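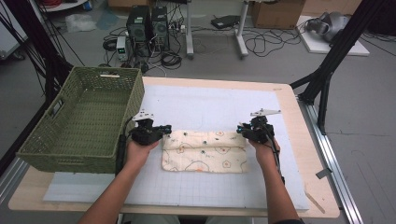 Why does cotton crease so much more than wool?

Cotton fibres don't spring back well once they've been bent, and a bit of moisture lets the bend set in place. Wool fibre is crimped along its length and recovers most of its shape by itself.

Week 3 notes. Fibre, yarn, cloth. Read before the prac, not during.

Three levels. Keep them apart in your head, most lost marks last year came from mixing them up.

Fibre: the hair itself. Cotton, linen, wool, silk, polyester.
Yarn: fibres twisted (or laid) together so they hold.
Cloth: yarns woven, knitted or felted. Felt skips the yarn step altogether.

So "cotton" is a fibre and "satin" is a weave. You can have cotton satin, silk satin, polyester satin. "Is it cotton or flannel" doesn't make sense as a question, flannel can be cotton. Came up again in the February quiz.

Cotton, quick version
Seed hair. Mostly cellulose. Looks like a flattened, twisted ribbon under the microscope, draw it that way if asked. The twist helps fibres grip each other when spun. Takes up water readily, stronger wet than dry (most fibres are the other way round, so remember it). Doesn't mind hot water. Does mind mildew, and strong acid will wreck it.

Staple length = length of the fibres. Longer staple, smoother and stronger yarn, less pilling. Short staple is cheaper and fuzzier.

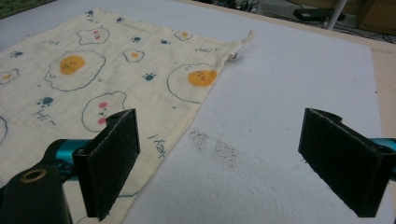 Osamu Hamada

Weaves, the ones you need

Plain weave. Over one, under one. Calico, muslin, voile, poplin, most printed cotton. Strongest for its wieght because the yarns lock each other so often. Also creases the most, same reason, yarns can't slide to take up the bend.

Twill. Over two under one, or over two under two, stepping across one each row. Gives the diagonal line. Denim, drill, gabardine. Drapes better, hides dirt better.

Satin. Long floats, few crossings. Shiny, snags on everything.

Warp runs the length of the cloth, weft runs across. Selvedge is the finished edge, runs parallel to warp. Bias is 45 degrees to both and that's where the stretch is. Test: pull straight along the grain, hardly any give. Pull on the diagonal, plenty. Do it with a tea towel at home if you missed the demo.

Gauze / muslin: plain weave but very open, yarns well apart. Double gauze is two of those layers tacked together at intervals, so it puffs up a bit after washing. Soft, dries fast, frays badly when cut. Leave wider seam allowances than you think.

Printing versus dyeing

Piece dyed: whole cloth goes in the vat after weaving. One colour, both sides.
Yarn dyed: colour goes in before weaving. Stripes and checks, gingham. Both sides match.
Printed: colour laid on one face. Back is usually paler. Easy way to find the wrong side.

Pigment print sits on the surface with a binder, feels slightly stiff, can crack or rub off. Reactive print bonds to the cellulose, feels like nothing, lasts longer. Scratch it with a fingernail and feel the difference. Both samples are in the Nernen swatch book, front desk, sign it out please.

Shrinkage

Two kinds, people forget the first.

Relaxation shrinkage. Cloth gets stretched under tension on the loom and in finishing. First wash lets go of it. Mostly happens once, mostly along the warp.

Felting shrinkage. Wool only (and other animal hair). Scales catch, fibres migrate, no way back. Heat + water + rubbing.

How to work it out: mark a square, wash, dry, measure again. Loss divided by the original, times 100. So 63 cm down to 60 cm is a loss of 3, over 63, is 4.8 per cent. Measure warp and weft seperately, always. Don't average them.

Konero sheet gives 5 per cent as the cut-off for its cotton range. Our sample just passes on warp. Weft not even close to a problem.

Finishing, very short, ran out of time

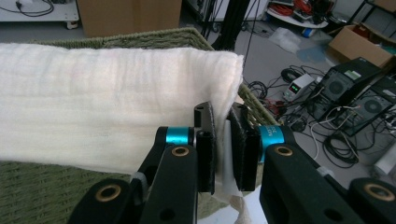

Mercerising: caustic soda under tension, swells the fibre rounder. More shine, takes dye better, a bit stronger. Good cotton sewing thread is usually mercerised.

Brushing: raises a nap. Warmer, weaker.

Sizing: starch or similar, protects the warp during weaving, washed out afterwards. Some cheap cloth has it left in so it feels heavier in the shop. Wash a sample first.

Preshrinking: takes out most of the relaxation shrinkage at the mill. "Preshrunk" on a label doesn't mean zero.

Abrasion: cloth rubbed in a machine until yarns break, result given in rubs. Our heavy drill went to 3,000 with no broken yarns and we stopped there. The voile didn't get to 1,823.

For next time
Gruber, chapter on knits, skip the machinery section
Bring one old cotton garment you can cut up
Burn test is in the fume cupboard, hair tied back, no polyester sleeves
Shrinkage table due at the start of class, warp AND weft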